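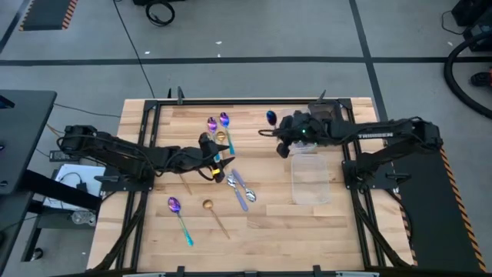
**What does one row in this dataset stand for?**
One recipe card, as typed from the Flillbridge collection. A card with writing on both sides is still one row.

# Flillbridge Recipe Cards

Transcribed household recipe cards with ingredients split into quantity, unit and item. The set holds 4,000 rows in a single UTF-8 CSV file. Last updated Jan 16, 2021.

## Fields

| Field | Type | Notes |
|---|---|---|
| `card_id` | string | Stable across releases |
| `title` | string | As written, spelling kept |
| `ingredients` | JSON list | Original order |
| `method` | string | Line breaks kept as `\n` |
| `yield` | string | Empty on many cards |
| `typist` | 1 or 2 | Second pass is 2 |

## Units

Units are stored as written and again in `unit_norm`. "Teacup" and "knob" have no normalized value – filter them out before scaling a recipe. Oven settings such as "slow" or "quick" stay in `method` and are not converted to degrees.

## Known problems

- Fractions in the Omerović box were typed as decimals and rounded to 2 places. One third appears as 0.33.
- Around 50 cards share a title and differ only in sugar. They are not duplicates.
- `yield` mixes servings, loaves and jars.

## Loading

```
dosto load recipes.csv --sep "," --json ingredients
```

Dosto 3 or later is required. Older versions drop empty `yield` values and shift the columns. The Kiltus export is planned for May.

## License

CC BY 4.0. Card scans are not included.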